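Ernila Says Its New Hand Beats the Old Gripper. The Numbers Are Thinner Than the Pitch.

September 7, 2024

Ernila would like warehouse managers to stop buying two-finger grippers. The company released results this week from a side-by-side trial in Buchanan, where it ran its new fingered hand against the plain parallel gripper it has sold for years. The hand won, according to Ernila. How much it won by depends on which page of the report you read.

The summary says the two tools made 4,000 picks between them. That sounds like a lot until you get to the tables in the back, where most of those picks turn out to be the same small cartons lifted from the same spot on the same shelf. Any gripper on the market can do that all day. The picks that matter to a buyer are the awkward ones: bags, loose parts, things that roll. There were 402 of those, and the report does not say how they were split between the two tools.

Ernila claims the hand dropped fewer of the awkward items. It gives no drop count for either tool, only a bar chart with no scale on the side. Asked for the raw log, the company said it would be shared with "qualified customers."

There is also the matter of speed. The hand takes 2 seconds longer per pick than the parallel gripper, a figure that appears once, in a footnote. On a busy line that adds up fast, and a shop that now keeps pace with one arm may find itself pricing a second. The report's cost section leaves this out and compares only the price of the tools.

Control is another soft spot. The parallel gripper ran on Ernila's standard box, the one existing customers already own. The hand ran on a newer controller from Villel, which Ernila says will be sold separately. So the trial changed the tool and the controller together, and there is no way to tell from the report which one did the work. A fair test would have put both tools on the Villel unit, or at least tried it for a day.

The wrist camera raises a smaller question. Ernila used it to guide the hand but not the gripper, which worked from fixed positions. A gripper that can see where it is going also tends to drop less.

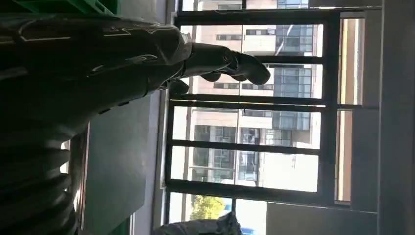
The fingered hand, partly closed and holding nothing, during the Ernila trial in Buchanan.

None of this means the hand is a bad product. Fingers that can wrap around a bag are useful, and plenty of shops have work that a flat pair of jaws will never handle well. But Ernila made similar promises in February for a suction tool called Rastitness, and buyers are still waiting on the long-run wear figures that were supposed to follow.

The company is offering the hand on a 60-day trial to existing customers, with the Villel controller on loan for the same period. Shops that sign up would do well to run their old gripper on that controller too, and keep their own drop counts for both. Ernila says a second report is planned but has not given a date.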